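Soup season is here and I am so ready for it! I've had a pot of white bean and kale soup going since lunch (my third batch in two weeks, no regrets) and the whole house smells like garlic and rosemary. I started making it back in February when I had a bag of dried beans from Dernis sitting in the pantry and no plan for them at all. 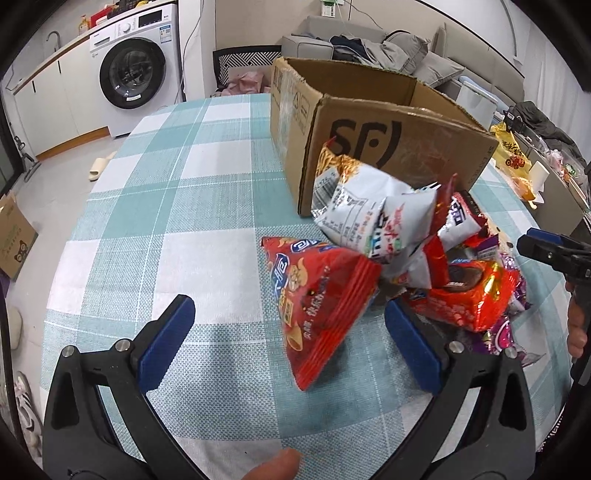
Can you use canned beans instead of dried?
Two cans work great, just drain them and add them in the last 20 minutes so they don't turn to mush.

I do love the dried ones though, mostly for the broth you get. I soak 252 grams overnight (yes, I weigh them, the bag says so and I listen) and then they simmer with an onion cut in half, a parmesan rind and 6 cloves of garlic. Six! My husband thinks that's too many and he's wrong. 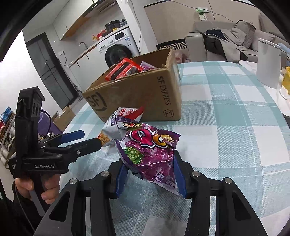
The kale goes in at the very end, stems out, torn up kind of small. Then a big squeeze of lemon and more olive oil than you think you need. I've been eating it with the seeded rye from Tundgate, toasted until it's almost too dark, and tomorrow I'm going to try whatever's left over with a fried egg on top.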